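Last updated: January
Print | E-mail

Morning, Cidley

Slept badly. Water meter read 3868 at 6:40, up 18 since last night with all taps closed. Leak is on the Gál side of the valve, I think. Wrote to Tímea Szalai for the pipe plan.

Still want a bed with wooden side rails and square posts for the back room. Measure the door first. 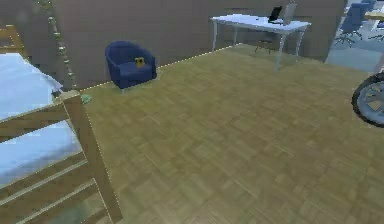
Evening, Sernuvton

Plan arrived. The joint is 4 feet farther east than I had marked – redrew it. Closed the valve and read the meter twice, an hour apart. No change. Dig there tomorrow.

Shares: 4 | Comments: 0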